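4.2 Comparing the two hand grippers (basket pick)
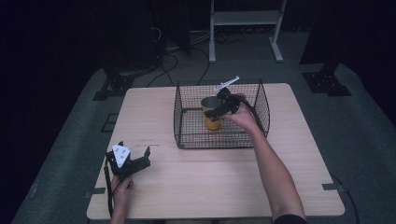 Nafula Makokha, bench set-up and testing, Zokencombe
Rev. 31/12/2022

Do this after 4.1. Same basket, same cup, both hands. Basket on the far half of the table, cup inside.

1. Gripper in each hand, cables hanging outside the table. Not across the top.
2. Check the white marker plates. Tight, clean, no fingers over the dots.
3. Start the log in Mussa. Wait for both grippers to show up, can take 7 seconds.
4. Right hand first. Come in over the basket rim, close on the upper part of the cup. Left hand stays open, fingers up.
5. Lift, hold, put back. Dont drop it.
6. Swap hands and repeat. 200 picks per side for a full comparision, save as you go.

NOTE: Wire mesh can hide the plate if you go in too low. Keep it above the rim. If tracking drops out, Mussa gives code 117. Redo that pick, don't patch it.

CAUTION: Watch the right side cable on the basket. If it snags, stop and open the jaws before you pull back.

Jaw pads wearing unevenly? See 4.5, or ask Evander Gillies for the spare set.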